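Busisiwe Moodley has spent 12 years buying automation for furniture makers, and she doesn't trust a demo. When Trisard offered a simulated trial of two gripper controllers, its own and one from Skiltix, she asked for the raw runs. "A sales video shows you the good one," she says.
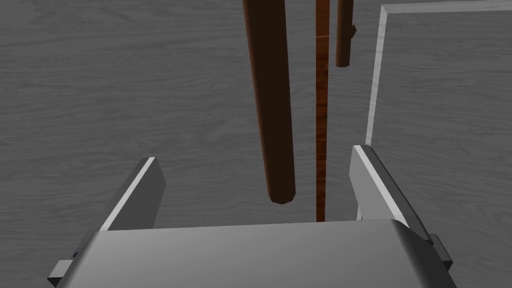

She went through 516 attempts on wooden parts. Neither controller impressed her. "The jaws are the same plain parallel pair, so you'd think it would be easy to compare. But they never gave both the same starting positions."

Trisard says a fairer test will come in February. Moodley isn't waiting.

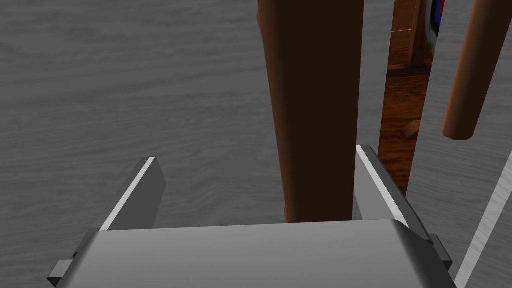 "Simulated wood is very forgiving," she says. "Ours has knots and glue on it." She wants eight hours on a real bench at her Stilleck shop before she signs anything. Would she pick one today? "No. I'd keep my money."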